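Clause 5 said that a simulated run counted as evidence only if the wrist view was rendered from the robot's own geometry, with nothing hidden to make the target easier to see. Nataša Matić had written it in November. Mohit Joshi wanted it struck.

"The hand blocks half the room," he said. "We're grading policies on a picture of their own knuckles."

"So is the real one," Matić said.

Hirell had submitted 18 runs for the Dondavley kitchen. Two had been rejected under the clause. In both, someone had set the gripper body to transparent in the renderer and left the collision mesh on. The scores were excellent. Joshi had signed them, and the form required him to state whether he had known. The box was still blank.

She opened one of the compliant runs on the wall display and stopped it.
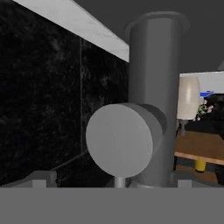

Annex B, simulated wrist view, hand geometry retained. Table and far wall visible to the right of the cylinder.

"You can see the table," Joshi said. "You can see part of the table."

"Then the policy moves its head, or it waits, or it fails and we write down that it failed."

"Stan fails it 10 times before it learns to move."

"Record 10."

He read the clause again. It was one sentence long. The note under it ran to most of a page and dealt with permitted exceptions: calibration, debugging, demonstrations marked as such. None of them covered a scored run.

"If I tick yes, what happens?"

"The runs are withdrawn and repeated. Your name stays on the first version and on the second."

"And if I tick no?"

"Same procedure. Then Kelechi Babalola asks for the renderer log."

The log recorded user, setting and time. Joshi had specified that format himself, at Tandley, before either of them came to Hirell. He pulled the form across the desk and ticked yes. Under remarks he wrote: Gripper visibility restored. Clause 5 to stand as drafted.

Matić checked the spelling and asked him to add the version number.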